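## 3. The sorting task as our students met it

When Mireille Qudah and I first proposed the jewellery task to the robotics club at Tasamel, we expected it to be a gentle way in. The club had 22 members that term, most of them new to manipulation work, and the earlier exercises with foam blocks had gone so smoothly that we felt (a little too comfortably, I now think) that small household things would be the natural next step. Bracelets, rings and necklaces are lovely objects to teach with, as every one of them asks a different question of the hand that picks it up. The students worked in pairs, with a hand-held gripper on each side, and were asked to tidy the pieces into a shallow box in whatever order they liked.

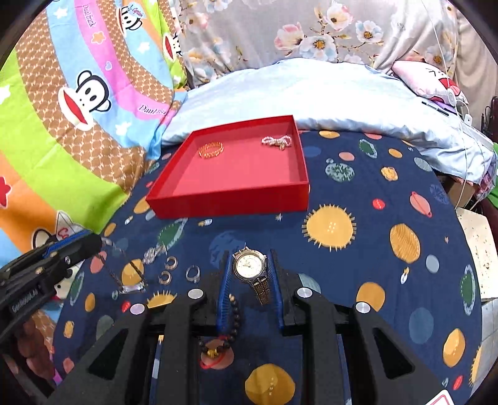
**Figure 1.** Gripper at a wristwatch, with a second gripper beside a necklace and the red box behind.

Watches were the great favourite. A round case gives two ribbed pads something sensible to close on, and the link band can be left to hang as it pleases. Chains were another matter altogether! Samira Daher, who kept our session notes in May, recorded 29 attempts on necklaces and wrote beside 10 of them simply "slid away", and the write-ups that came back to us were full of warm and rather indignant advice on approaching a clasp from the side.

We had meant to score each pair on time alone, following the scheme used in the Chege exercises, but the students argued us out of it over a very long lunch. Their feeling was that a hurried pair could fill the box and leave it in a state that made the reverse task, taking one named piece out again, far harder for whoever came next. We added the reverse task to the programme, and it soon became the part they talked about most.
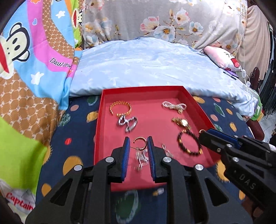
*Page last changed: May, 16:10*

Pieces lying close to a wall of the box called for a different approach from those on the open floor, and several pairs chose to bring the second gripper in from the side. We return to their choices in Section 4, together with the trajectories logged in Livell.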